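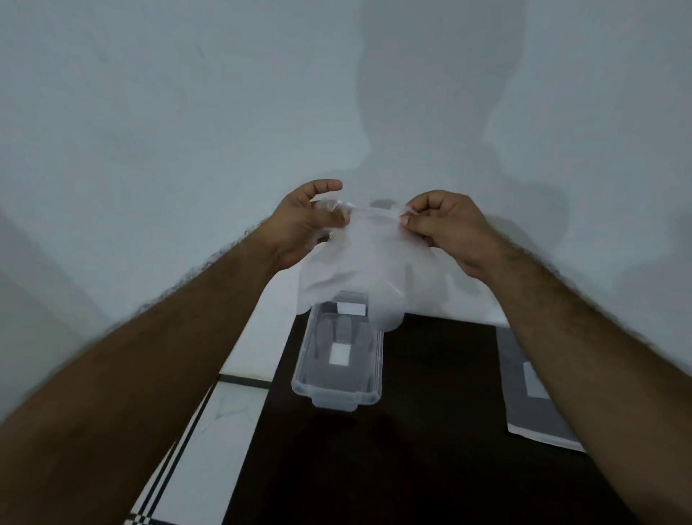

Re: bag task, how many more do we need?
From: Teun Dewulf
Date: June 6, 2021

Hi all,

Reginald Bellamy wrote:
> I've been through the April batch and the bag clips are thin
> compared with everything else. Are we still aiming for 3000
> before Grirkik starts the next training run? And does it
> matter which container people use?

Yes, still 3000, and yes, we're behind! I did another 23 at my dark table this weekend, all with the thin see-through bags and the clear tub. My arms are killing me (holding a bag open over a tub is more of a workout than you'd think).

On the container, use whatever you've got, as long as it's a rectangular one. I like the clear one because it's the hardest case. Clear plastic under whitish film is exactly where the old model lost track of the rim, so I'd love to see more of that and less of the coloured stuff.

A few other things while I'm at it:

Please keep both hands in view when you spread the top of the bag. I had to toss six of mine where one hand had wandered off the side.

Don't smooth the bag out first. Wrinkles are good! Shadows on the wall are fine too, so no need to go rearranging your lamps.

Slow down a bit. My forearms blur when I rush, and the Fulten labelling tool gets grumpy about where the wrist is.

Reginald, could you check whether the tray clips count toward the same total? I've got 20 of those sitting on my drive and haven't uploaded them because I couldn't work out which folder they belong in.

Cheers,
Teun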